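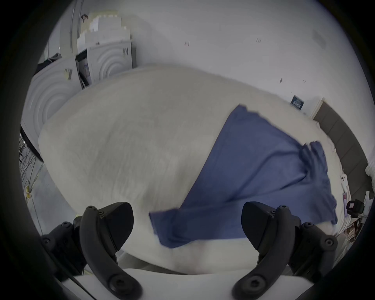
Grolemach lab visit: what we'd pay for, and what we wouldn't

Posted 12/4/18

We run a small guesthouse laundry, and I've been putting off the equipment question since February. So when Grolemach opened its doors for a visitor afternoon, I signed up, drove to Stadell and came home with a notebook full of prices (and one very good pastry).

First stop was the bedding work. They use hand-held grippers with two curved black fingers, and the job is bulky, floppy stuff like a white duvet with a blue cloth lying across it. If you've ever wrestled a duvet into its cover you know why I stood there so long! The fingers are rubbery and rounded at the tips, and I liked that a lot, having lost plenty of good linens to hard metal clips.

Then I started asking about money. A hand-held gripper is the cheap end of all this. They quoted me about 1000 dollars for one, with spare fingers extra. An arm to carry the thing is a whole other conversation, and so is the floor space. I'd budgeted for a machine and hadn't put down a cent for setup, training or the table it bolts to. Oops.

Lead time is 20 weeks if you order through Nolness, who handle sales for this area. You can also lease, with a minimum of 31 months, and that seemed like an odd number until I saw it includes a free month up front. Service visits are in the lease but not in the purchase price. Ask about that before you fall in love with anything.

I had lunch at Ông, two doors down, and did my math on a napkin. We handle far more towels than duvets, and towels are the thing I'd want help with first. The folks at the lab were pretty frank that folding is still slow going, so I'm not ordering an arm this year.

What I am doing is setting aside a bit every month and asking Nolness for a written quote with shipping and spares on separate lines. They're holding another visitor afternoon and there are 5 spots left, so bring a tape measure and the size of your doorway. I forgot both.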